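Housekeeping and Home Care, Unit 2: Dry Dirt First

Notes by Wing-yan Chiang, January 2024

OK, so last time I got carried away with laundry and we never reached floors. Sorry! Floors today, and I promise we'll stay on them.

The main idea of this unit is that you deal with dry dirt while it's still dry. I know that sounds too simple to write down, but walk into any house on a Saturday morning kind of cleaning spree and you'll find somebody pushing a wet mop through crumbs. Crumbs plus water makes paste. Paste goes into the grout, and then you're on your knees with a toothbrush, which is how I spent a good part of my twenties.

Start high and finish low. Shelves, then tables and counters, then the floor. Dust that you knock off a shelf has to land somewhere, and if you've already swept, well, you get to sweep again. Work from the far corner back toward the door, with short strokes, and keep the bristles touching the floor at the end of each stroke. Flicking them up feels very satisfying – I do it too when I'm in a hurry – but it throws the fine stuff back into the air.

Now, dustpans. A stiff plastic lip is fine on a perfectly flat floor, and I have yet to live in a place with one of those. A rubber edge bends a little and sits closer to the surface, so you get a thinner line of dust left behind. You'll always get some line. Pull the pan back a couple of inches, sweep again, and then pick up the last bit with a damp paper towel.

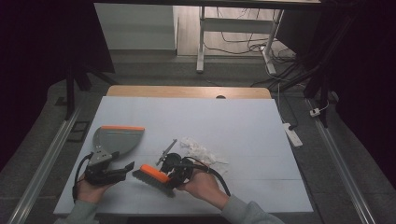 Fig. 3. Dustpan with a rubber edge, and brush.

Please wash the tools! A dirty brush just moves old dirt to a new room. Comb out the hair and fluff with your fingers or an old fork, swish the bristles in warm soapy water, rinse, and hang the brush up so it dries with the bristles down. Standing it on its bristles bends them, and bent bristles don't come back. The pan only needs a wipe, but get into the seam where the rubber meets the plastic.

A few of you asked about vacuums. Yes, use one on rugs, and on hard floors too if the head has a soft brush or a setting that lifts the beater bar. I still sweep the kitchen by hand after dinner because it takes me about 3 minutes and doesn't scare the cat.

Reading: the chapter on hard floors in the course packet. Skip the part on waxing, we'll do that in April.

To hand in: pick one room at home, sweep it your usual way, then sweep it again from the far corner with short strokes. Write me half a page on what you picked up the second time and where it was hiding. Mine is always under the radiator.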